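Laundry Room at the Dotberg House: Photo Gallery

Posted 3 August 2020
Photos and text by Wendelin Berchtold

The house on Dotberg has a laundry room in the basement, next to the boiler. It was last painted before my family bought the place, and the machines had been moved in one at a time with no plan. In July my neighbor Hatem El Khatib and I cleared it out, painted it, put up shelves and went over the washer. The work took 5 days, spread over the month. Materials came to $395, including the paint, the shelf brackets, a new utility sink faucet and a pair of supply hoses.

Only one picture has been loaded to this page so far. The other entries are the captions from my notebook, in the order the work was done. I am putting them up now for the people on Pristisbridge who have the same floor plan and asked what we did.

1. The old shelves
Particle board, 90 cm long, held up with steel angles. Both boards had sagged in the middle and the paint had stuck to the bottoms of the detergent bottles. We took them down and kept the angles.

2. Back wall after scraping
The loose paint came off with a wide putty knife. There was a patch of white powder low on the wall behind the dryer. We brushed it off dry, left the wall alone for a week with a fan running, and it did not come back.

3. Floor drain
The grate was full of lint. Hatem lifted it with a screwdriver and cleaned the trap with a wet vac. Pour a bucket of water down yours a few times a year so the trap stays full.

4. First coat
Masonry primer, brushed into the corners and rolled everywhere else. It uses more than the can says. We bought a second can the next morning.

5. Second coat
A plain off-white. My wife wanted light green and we tried a square of it by the door, but under the ceiling bulb it looked gray.

6. Pipes
The cold water line was left as it was. The hot line got foam sleeves, cut with a kitchen knife and taped at the joints.

7. The utility sink
Scrubbed with baking soda and a stiff brush. The rust mark under the faucet is lighter but still there. The new faucet has a hose thread on the end, useful for filling the mop bucket on the floor.

8. Faucet, old and new
The old one had been dripping since last winter. The replacement took Hatem under an hour, most of it spent on one seized nut.

9. New shelves
Pine boards, two coats of clear varnish, back on the old steel angles. The upper shelf is for paper goods and light bulbs. The lower one holds detergent, vinegar and the basket of clothespins.

10. Supply hoses
Braided hoses with new washers at both ends. Tighten by hand, then a quarter turn with pliers. We ran the water and left a sheet of newspaper under the connections overnight. It was dry in the morning.

11. Leveling
The washer used to walk toward the sink during the spin. The back left foot was not touching the floor. We set a level on top, turned the feet until it sat right, and locked the nuts.

12. The washer, door open
Cleaning the washer took me most of an afternoon. I wiped the gasket first, pulling the fold back a little at a time with a rag over my finger, and then did the glass with vinegar and warm water. The glass bowl of the door still has its yellowish-brown tint. Swing the door all the way back before you start, so you can get at both chrome hinge brackets and the gray plastic between them, where detergent dust gathers. I used a cotton swab around the small screws on the door and did not loosen any of them. The dark rubber ring needs a second pass at the bottom, where water sits. For the drum I ran an empty hot cycle, then went over the steel and the raised paddle at the back with a soft cloth. The small gray notes printed on the front to the right of the opening are in Chinese. Hatem's daughter-in-law is going to read them for us when she visits. Use only a damp cloth on that part of the panel, as scouring powder can take printing off. 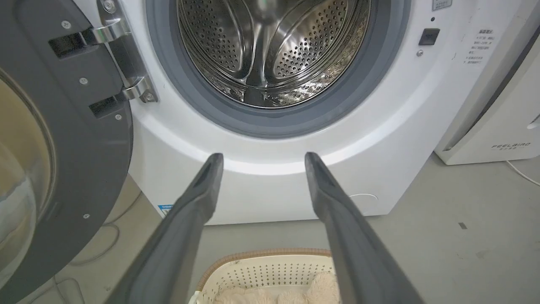 13. Lint from behind the dryer
One shopping bag full. The duct was disconnected, vacuumed from both ends, and clamped back on.

14. Light
The bare bulb was replaced with a closed fixture from Tahiri, the hardware store by the bus stop. It is brighter, and the corner by the sink can be used in the evening without a flashlight.

15. Drying line
Two hooks and a length of cotton cord, from the door side to the window side. It comes down when it is not needed. Sheets have to be folded once or they touch the floor.

16. Everything back in place
The ironing board hangs on the wall now. The boxes of canning jars went up to the kitchen, and the paint cans went to the shed.

Still to do: a rubber mat in front of the sink, a strip along the bottom of the door, and a hook for the broom. The washer door is left open between loads so the inside can air out.

If you want to borrow the wet vac or the long level, leave a note in my mailbox. Hatem has the pipe wrench.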